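Progress Report to the Bengate Fund
Household and Shop-Floor Tasks Program, Pravstead Site
Submitted 02/09/2024
Prepared by Bethel Dinsa, Program Lead
Reviewed by Blandine Cordier, Operations, Marchal

Purpose of this report

This report covers the work carried out at the Pravstead site since the last submission in May. The Fund asked for a plain answer to one question: which of the chores in the original proposal can a machine now do well enough to be left alone with? It also asked that failures be reported alongside successes. Both requests have been followed.

Status of the three task groups

The proposal divided the work into rigid items, containers, and soft goods. Progress has been uneven across the groups.

Rigid items are the most advanced. The arm at Pravstead can move boxed stock from a tote to a shelf and return misplaced items to a bin. Over the reporting period the team logged more than 2,000 shelf placements. Most stoppages came from shrink-wrapped multipacks, where the wrap shifts under the grip. Marchal staff regard the shelf task as ready for a supervised trial on one aisle, outside opening hours.

Containers remain at the bench stage. Opening a hinged lid is reliable. Screw caps are not, and the team has stopped work on child-resistant closures for now. Dishwasher loading was attempted in May with plastic dishes only and will not be resumed under the present budget.

Soft goods were expected to be the hardest group, and they are. Laundry accounts for most of the hours spent this period and is treated at greater length below.

Laundry and garment handling

The target is simple to state. A person empties a dryer onto a table, and the machine sorts, flattens and folds what is there. The current system, known internally as Cumimow, handles towels and pillowcases with few interventions once they are lying flat. T-shirts and sweatshirts are less dependable. A shirt that lands with a sleeve under the body has no obvious starting point, and the arm often picks up two layers when one was wanted. When that happens, the fold that follows is neat but wrong, and a person must undo it.

In the shirt tests held in the last weeks of the period, the team set a limit of 60 seconds for finding and securing a first grip. A set of 50 garments was used, all knit cotton, in plain colors. Patterned and black garments were left out and will be added next. The limit was met on most short-sleeved shirts. It was missed on nearly all items that arrived inside out.

Two changes were made as a result. The fingers now close more slowly in the last part of their travel, and the grip is checked by a short lift before the arm commits to a larger movement. Ms. Cordier has noted that the second change adds time to every pick, including the easy ones. The team accepts this point and proposes to keep the check until the double-layer problem is better understood.

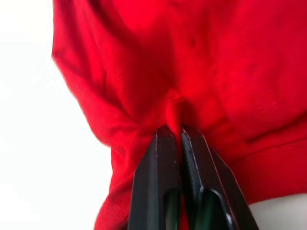 Garment handling: first grip

A small fold of red knit fabric is held between the fingertips, with creases running outward into the cloth. The size of this pinch matters a good deal in our work. Too little cloth and the garment slips during the lift – too much and the layers beneath come along with it. Settings are still adjusted by hand for each type of fabric, and a dependable automatic setting is the main technical goal for the coming period.

Budget

Spending is within the approved plan. Replacement finger parts came to $2,000 against an estimate of the same amount. No transfer between budget lines is requested.

Assessment

On present evidence, the shelf task is close to practical use in a store back room. Folding flat linens could follow, provided a member of staff lays the items out. Folding mixed laundry from a pile is not ready, and the program does not expect it to be ready within the current grant.

Requests to the Fund

1. Approval to begin the supervised aisle trial at Marchal.
2. Approval to move the remaining container hours to soft goods.
3. Agreement that patterned and dark garments be reported separately from plain ones, so that results stay comparable with those given above.

Written comments may be sent to Ms. Dinsa at the Pravstead office. Test logs are available there on request.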